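Categories: Workshop & Home » Measuring and Marking
Search this site... Go
Print this page | E-mail this page

Checking a Tabletop for Level

A table that looks flat can still lean enough to send a pencil rolling. The method below uses a 600 mm spirit level and packing shims, and suits any four-legged table on a hard floor.

1. Check the level itself

Lay the level on the surface and note where the bubble sits. Turn it end for end on the same spot and read it again. If the two readings differ, the vial is out and the level needs adjusting before use. The older Stalell models have an adjusting screw under the end plate; the Karkemo ones do not.

2. Take the readings

Wipe the top down first, as grit under the level will throw the reading. Read along the length, across the width and then on both diagonals. Write each reading on masking tape and leave it in place. Bottles and cups can stay put if they are clear of the level.
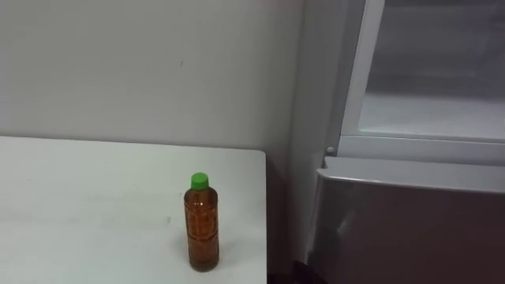

3. Shim the low corner

Work on one leg at a time. Start with a 2 mm shim and go to 3 mm only if the bubble has not centred. Plastic shims hold their thickness better than folded cardboard - cardboard compresses within a few weeks.

4. Test for rock

Press down on each pair of opposite corners in turn. Movement means one leg is still short, even where the bubble reads centre.

5. Recheck

Leave the table loaded as normal for 21 days, then repeat step 2. Trim any shim that projects past the foot.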